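Toallero de barra

El toallero de barra es un accesorio fijo formado por un tubo o varilla cilíndrica que se mantiene separado de la superficie de montaje mediante uno o dos postes. Se emplea en baños, cocinas y lavaderos para colgar toallas y paños. Se distingue del toallero de aro por su desarrollo lineal y del gancho simple por permitir que el tejido cuelgue extendido.

Componentes

La barra es el elemento portante y suele ser hueca en los modelos de uso doméstico. En sus extremos se aloja en un collarín, liso o con anillos moldurados, rematado por una tapa. Del collarín parte el poste, que fija la distancia libre entre la barra y el soporte. El poste termina en una base de montaje, por lo general un disco, también llamada roseta cuando oculta la fijación.

En los modelos con roseta, el disco cubre una placa interior atornillada y se inmoviliza con un prisionero. En los modelos de fijación directa, el tornillo atraviesa el soporte y rosca en el propio poste.

Acabados

Los más comunes son el cromado, el níquel cepillado, el negro mate y el bronce aceitado. Este último presenta un tono casi negro con reflejos cobrizos en aristas y bordes, donde la capa oscura es más delgada. En el bronce aceitado conviene evitar los limpiadores abrasivos — el desgaste de la capa no es uniforme y resulta difícil de retocar.

Montaje sobre madera

Además de la pared, la barra puede fijarse a puertas, costados de muebles y cantos de tablero. En el montaje sobre canto, el diámetro de la base no debería superar el grosor útil del tablero; de lo contrario, el disco apoya solo en parte y el poste tiende a girar. El bambú laminado exige taladro guía, ya que se abre con facilidad en el sentido de la fibra.

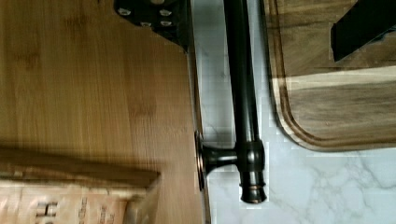
Barra de bronce aceitado con collarín de anillos; la base redonda apoya en el borde de un tablero de bambú.

El manual de herrajes de Cristian Llanos recomienda una separación mínima de 6 cm entre la barra y el soporte para paños gruesos, y 2 tornillos por base cuando el diseño lo admite. La serie Graver, del fabricante Pronmont, se suministra con barra de 20 mm de diámetro.

Véase también: Toallero de aro; Herraje; Roseta (ferretería)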